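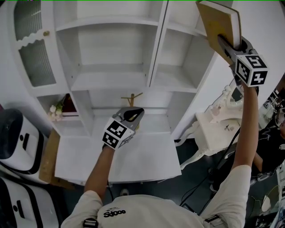

Furnley Shelf Records, version 2

This is the readme for a small collection of tables on home libraries. The tables tell how people arrange their books at home, how often they take them out, and how the arrangement changes when the household gets a new shelf or moves. The collection was put together in the town of Furnley and it is given free for any use, including teaching.

Last updated: January 5, 2019

What is inside

The collection has four files. All of them are plain text with a tab between the columns, saved as UTF-8.

households.tsv – one line for each household, 317 lines without the header.
shelves.tsv – one line for each piece of furniture that holds books. Cabinets, open shelves, window sills and boxes under the bed are all counted as furniture.
books.tsv – one line for each book, with its place on the day of the first visit.
moves.tsv – one line for each change of place that was written in the diary.

The files are connected by the column house_id. In books.tsv and moves.tsv there is also shelf_id, which has meaning only together with house_id. Please do not join on shelf_id alone. In version 1 some users did so and they received a very large table with no sense in it.

How the records were made

Every household was visited two times. On the first visit the books were listed from left to right and from top to bottom, and the furniture was measured. After this the household kept a paper diary for 40 days. In the diary they wrote when a book was taken out, when it was put back, and to which shelf. On the second visit the diary was collected and the shelves were listed again.

The first visits started in June. Summer is maybe not the best season for such work, as families travel and the diaries then have empty pages. An empty page is coded as "away" if the household said so, and as "none" if they were at home but touched no book. If we could not learn which one is true, the field is left empty. An empty field is therefore not a zero.

Titles were typed by hand and then compared with the Praladik list of editions. Where the list had no match, the title stays as it is written on the spine, with its mistakes. Books without any text on the spine have the title "blank spine".

Columns that need explanation

height_cm in shelves.tsv is the free height between two boards, and not the height of the whole furniture. For a box it is the inside depth.

order_type in shelves.tsv is what the household answered to the question "How do you decide where a book goes?" The values are: subject, author, size, color, language, owner, no_rule. Only one value is allowed. Many people wanted to give two, and in this case we took the one they said first.

layer in books.tsv is 1 for the front row and 2 for books standing behind it. A book lying flat on top of others has layer 9. This number was chosen when we still thought there could be more rows, and it was kept so that old scripts continue to work.

reason in moves.tsv is free text. It was shortened in places, and everything that could point to a person was taken out. It is the most pleasant column to read and the most difficult one to use.

Known problems

Children's books are counted too low. They are thin, they fall behind others, and on many days they are on the floor, where our form had no line for them. In version 2 there is a shelf_id "floor", but it is used only for the later visits.

The column date_bought was removed. People guessed too much, and the guesses were almost always round years.

In 40 households the second list does not agree with the diary. The difference is usually one or two books. We left both as they are, and such households have the value 1 in the column mismatch.

Lent books are a question without a good answer. A book that was lent out before the first visit is not in the data, and a book borrowed from a friend is in the data as if it belongs to the house. The library books are marked separately.

Changes from version 1

– double lines removed from moves.tsv
– shelf_id "floor" added
– column mismatch added
– heights changed from inches to centimeters, rounded to one decimal
– spelling of the language names made the same in all files

Opening the files

Any spreadsheet program will open the tables, but please set the type of the house_id column to text, otherwise the zeros at the beginning disappear. For those who use the Flotent viewer, a settings file is placed in the folder "extra". The shelf plans in the same folder were drawn with the Bouzid template and can be printed on normal letter paper.

Use and citation

You may copy, change and share the tables. If you publish something with them, please write "Furnley Shelf Records, version 2" and tell which files you used. Please do not try to find out which household is which. Furnley is a small town and with some of the rarer titles it would not be very hard.

Corrections are welcome. Send the name of the file, the house_id and the line as you think it should be.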